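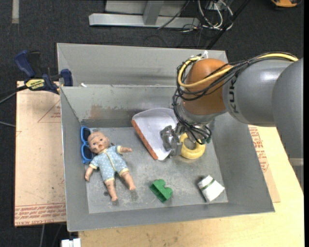 律师站在法院门口讲话,通常只有一两句能进当晚的新闻,剩下的都是给剪辑师添麻烦。卖发言设备的厂家很少提这件事,他们更愿意说“气场”和“可信度”。我们经销 Govholm 折叠发言架,对这类词一向不大相信。观众记住的往往是具体的东西:一个仰面躺在灰色箱底的娃娃,浅蓝底白点的连体衣,脸上一块块污迹,看过一眼,旁边那位先生讲了什么程序问题就很难再听进去了。发言架改变不了这一点。它能做的是把话筒举稳,把稿子托住,让讲话的人不用低头翻口袋。如果您指望的不止这些,建议先看完本页再下单。

Govholm 折叠发言架(律师及发言人用)
售价:3,000 元,含收纳袋,不含话筒
质保:2 年,布袋和橡胶脚垫除外
库存:灰色有货,深蓝色预计十月到货

产品构成
主架一副,倾斜托稿板一块,话筒夹座四个,线缆扣一包。托稿板可放 A4 纸,横放竖放都行,但没有照明。厂家样册上印着“适合夜间发言”,我们问过几次是什么意思,得到的答复是“可自行配灯”。所以请当作没有灯来买。

关于稳定性
样册称“任何地面均可稳立”。我们在石阶上试过,三条腿只有两条能调长短,坡度稍大就要垫东西。平整的人行道和大厅地砖没有问题。风大时请挂配重,主架中间有挂钩,配重袋需另购。

关于耐用
厂家给出的折叠寿命是约 3,000 次。测试报告我们索取过,收到的是一页摘要,没有写明负重多少、折叠速度如何。一般律所一年也用不了几回,这个数字大也好小也好,对您意义不大。真正容易坏的是话筒夹座上的塑料旋钮,拧过头会滑丝。旋钮可以单买,请在订单备注里写明颜色。

架设时间
样册写“30 秒”。熟手或许可以,我们第一次装花了好几分钟,主要卡在托稿板的插销方向:箭头朝内,说明书上的图画反了。新批次是否改过,厂家没有通知。

它帮不上什么
有客户问,买了发言架是否还需要做媒体沟通训练。需要。做诉讼传播顾问的 Anežka Vávra 用过这款架子,她的意见我们原样放在这里:“架子让我的客户不再晃来晃去,可他照样把记者的问题重复了一遍,标题用的正是那一句。”
也有客户问能否在面板上印事务所标志。可以印,另计费。不过记者拍近景时一般只到领口,面板多半不在画面里,想靠它做宣传的请再算一算。至于案件未结时能讲什么、不能讲什么,请以当地执业规范和法院的要求为准,任何支架都不附带这方面的豁免。

与 Plamier 桌面款比较
Plamier 桌面款更轻,放在会议桌上合适,户外用不了。两款夹座口径不同,不能混用。如果事务所的发言基本在自己的会议室里进行,买桌面款就够了,也便宜些。

买家留言
Ferenc Kerekes:收到时少一个夹座,补寄很快。架子比想象中重,从停车场提到法院门口手会酸。
Fanni Vass:托稿板边沿太浅,订书钉订过的稿子会滑下来,后来换成了活页夹。别的没什么可挑。
Ivone Furtado:同事说我站在后面显得严肃多了,我觉得是那天穿了深色外套。

退换
未使用可退,运费由买方承担。面板已印标志的不退。质量问题请附照片和订单号,写给售后 Réka Szabó,信中注明夹座是新款还是旧款,旧款底部没有刻线。

本页内容更新于 2021年1月3日,价格变动以订单确认为准。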